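**Progress report to the Tonalia Fund – home fragrance development, second period**

This report covers work carried out by Skoltitz under the current grant agreement, from the close of the first period through the end of August. It follows the order of the work plan.

## 1. Scent development

The collection remains at three candles and one room spray. Two of the candle scents are final. The first, built on fig leaf and dry cedar, was approved internally without further changes. The second, a smoky tea with orange peel, was adjusted twice to reduce a sharp opening note that several panel members found tiring in small rooms.

The third candle, which carries the working name Pevov, is behind schedule. Its iris note holds well when cold but fades in the first hour of burning. Our perfumers have raised the share of sandalwood in the base and are testing a slower wax blend. We expect to submit a final formula early in the next period.

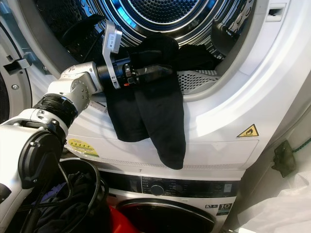 The room spray uses the fig and cedar scent in a lighter form. Work on it was limited to staining tests on cotton, wool and linen. Cotton and wool showed no marks. Undyed linen showed a faint ring when sprayed at close range, and the instructions on the bottle will be changed to recommend a greater distance.

## 2. Consumer panel

The panel was enlarged as agreed. A total of 539 households received samples and 526 returned completed forms. Each household used one candle in a living room and one in a bedroom, and recorded impressions before lighting, during burning and the morning after.

The tea scent was the clear favorite for evening use. Fig and cedar was preferred for entrance halls and bathrooms. Opinions on Pevov were divided – those who liked it liked it very much, while others described it as powdery or old-fashioned. We do not intend to soften its character in response, but the description on the box will be rewritten so that buyers know what to expect.

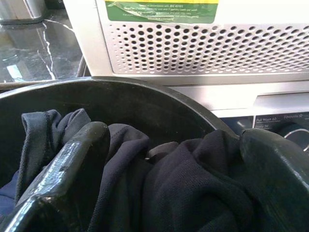 *Dark knit or mesh fabric gathered in a round black basket.*

Comments on burn time were favorable. A smaller number of households reported soot on the glass, nearly always where the wick had not been trimmed. A printed card on wick care will be placed under each lid.

## 3. Glass and packaging

The Tsai workshop delivered the first run of hand-blown vessels in smoked green. Of these, 28 were rejected for uneven rims and have been replaced at no cost to the project. The outer box has been reduced in height and no longer requires a foam insert. Label proofs are with the printer.

## 4. Budget

Spending is within the approved total. Panel postage exceeded its line, and the difference was met from savings on packaging. We request the Fund's consent to carry the unspent portion of the travel line into the next period – the visit to the distillery has been postponed until after harvest.

## 5. Next period

- Final formula and burn tests for Pevov
- Safety data sheets for all four products
- Second delivery of glass
- Opening order for up to 3 retail partners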